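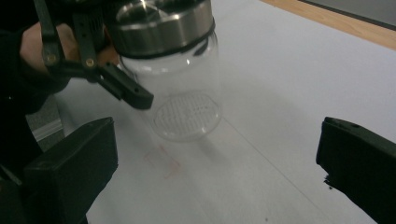

Betreff: Re: [Eingemacht] Gelierprobe, Quitten und der Deckel, der nicht knackt

Remo Leitner schrieb:
> Liebe Liste,
> ich habe am Wochenende 6 Kilo Quitten vom Nachbarn bekommen und nach
> dem Rezept aus dem Broltberger Heft gekocht. Der Saft war klar und hatte
> eine schöne Farbe, aber das Gelee ist auch nach zwei Tagen noch Sirup.
> Zwei Gläser haben außerdem beim Abkühlen nicht geknackt. Sind die
> hinüber? Und kann ich das Ganze nochmals aufkochen, oder ruiniere ich
> damit auch noch den Geschmack?
> Gruß, Remo

Lieber Remo,

willkommen im Kreis der Quittensirupbesitzer. Man kommt leicht hinein und wird regelmäßig daran erinnert, meistens beim Frühstück.

Zum Heft: Das Broltberger Rezept habe ich auch, mit einem Fettfleck genau auf der Kochzeit. Ich vermute seit Jahren, dass dort auch ohne Fettfleck nichts Brauchbares steht. »Bis es geliert« ist jedenfalls keine Zeitangabe, das ist ein Gebet. Verlass dich auf den kalten Teller: ein Klecks drauf, kurz warten, mit dem Finger durchfahren. Läuft die Straße wieder zu, kochst du weiter.

Nochmals aufkochen geht. Alles zurück in den Topf, Saft einer Zitrone dazu, sprudelnd kochen und nach 3 Minuten die erste Probe machen. Nimm einen breiten Topf, auch wenn der hohe schöner ist. Im hohen kocht dir das Zeug über, bevor es auch nur daran denkt, fest zu werden. Ein bisschen Aroma geht verloren, das stimmt schon. Bei Quitten ist aber so viel davon da, dass es außer dir keiner merkt, und du wirst es vermutlich auch keinem erzählen.

Waren die Früchte sehr reif? Ganz gelbe, schon leicht mehlige Quitten riechen zwar durchs halbe Haus, haben aber weniger Pektin. Im Oktober hole ich meine immer bei Aebischer in Onmont, und zwar die, die er mir nicht verkaufen will, weil sie noch grün um den Stiel sind. Wir führen dieses Gespräch jedes Jahr.

Zu den stillen Deckeln: Das Knacken ist hübsch, aber kein Beweis. Drück in die Mitte. Gibt der Deckel nach und springt zurück, ist kein Vakuum drin, und das Glas gehört in den Kühlschrank und bald aufs Brot. Da du sowieso alles neu kochst, hat sich die Frage erledigt. Nimm dann aber frische Deckel und wisch die Ränder vor dem Zuschrauben sauber, ein Tropfen Gelee reicht schon für den Ärger.

Auf den Kopf stellen kannst du die Gläser, wenn es dich beruhigt. Über den Nutzen haben wir hier schon einmal 59 Mails lang gestritten, die Fronten sind seither unverändert, und ich fange damit nicht wieder an.

Falls es beim zweiten Mal auch nichts wird: mit Mineralwasser aufgießen und so tun, als wäre es Absicht gewesen. Mein Jahrgang heißt »Dendar« und wird von Gästen gelobt.

Viele Grüße vom Herd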